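Chapter 7: Glazes and Glazed Ware 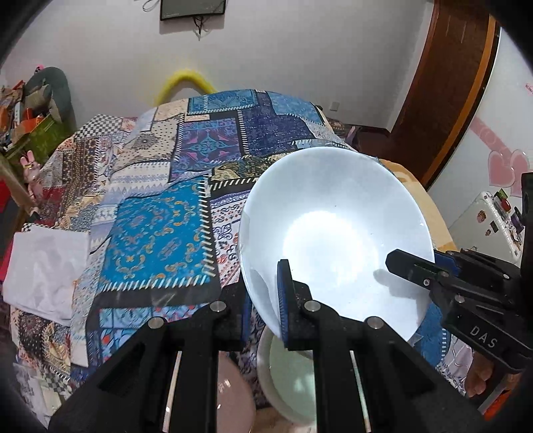
Page last changed: May 30, 2024

7.1 What a glaze is

A glaze is a thin layer of glass melted onto the surface of a clay body. It is put on as a powder mixed with water, left to dry, and then heated until it melts and runs together. When the kiln cools, the melt sets hard. The result is a skin that can be wiped clean and that stops liquids soaking into the clay below.

Most glazes have the same basic make-up. Silica forms the glass. A flux, such as feldspar or chalk, lowers the temperature at which the silica melts. Alumina, usually added as clay, stiffens the melt so that it stays on a sloping wall and does not run down to the foot of the pot. Colour comes from small amounts of metal oxides. Iron gives browns and some greens, cobalt gives blue, and copper gives green or red depending on how much air there is in the kiln.

A glaze with no colouring oxide may be clear or white. In a clear glaze the colour of the body shows through. A white glaze on a dark body needs an opacifier, commonly tin oxide or zircon, which scatters light inside the layer.

7.2 Bodies and firing

Students often mix up the body and the glaze, so the two should be kept apart from the start. The body is the clay itself. The three main groups are earthenware, stoneware and porcelain.

Earthenware stays porous after firing. A good deal of it is glaze fired at a little over 1,000 degrees Celsius. An unglazed earthenware jar will let water seep slowly through its wall. Stoneware is fired higher and becomes dense, so the glaze is less important for holding liquid. Porcelain is fired higher again in most cases, and thin pieces of it let some light through.

Many works fire their ware twice. The first firing, called the biscuit firing, makes the piece strong enough to handle while leaving it porous enough to take up the glaze. At the Firkham pottery, which we will come back to in Chapter 9, the biscuit firing for small red earthenware was held at 955 degrees for most of the works' history. The Traltier factory used a single firing for its kitchen bowls, with the glaze sprayed on to the dry clay. Single firing saves fuel but more pieces are lost in handling.

7.3 Gloss and matt surfaces

A surface looks glossy when it is smooth enough to reflect light in one main direction. A window or a lamp then shows up in it as a bright patch with a fairly sharp edge. On a matt surface the same light is spread over many directions and the patch is dull or missing.

Matt glazes are made in several ways. Slow cooling lets small crystals grow in the surface. Extra alumina has a similar effect. A glaze that has been underfired may also look matt, but it is likely to be rough, and it should not be treated as a true matt glaze. Underfired glazes stain easily and may be unsafe for food.

The shape of the piece matters too. A curved wall reflects light from different places at once, so one bowl can look almost blank in one part and grey in another under the same lamp. For this reason, glaze samples should be compared on test tiles of the same shape, held at the same angle.

7.4 Fit

Clay and glaze both shrink as they cool. If the glaze shrinks more than the body, it is pulled tight and forms a net of fine cracks, known as crazing. If it shrinks less, it is squeezed and may flake off at rims and handles, a fault called shivering. A glaze under slight squeeze is the usual aim.

The Georgiou test, used in this book, is a simple check on fit. A glazed tile is warmed in an oven, dropped into cold water, dried, and brushed with ink. Any crazing takes up the ink and can be seen. The Gekach collection of trade tiles, listed in Appendix B, holds 366 tiles tested in this way. Of these, 70 show crazing.

Terms to learn in this chapter: alumina, biscuit, body, crazing, flux, matt, opacifier, shivering.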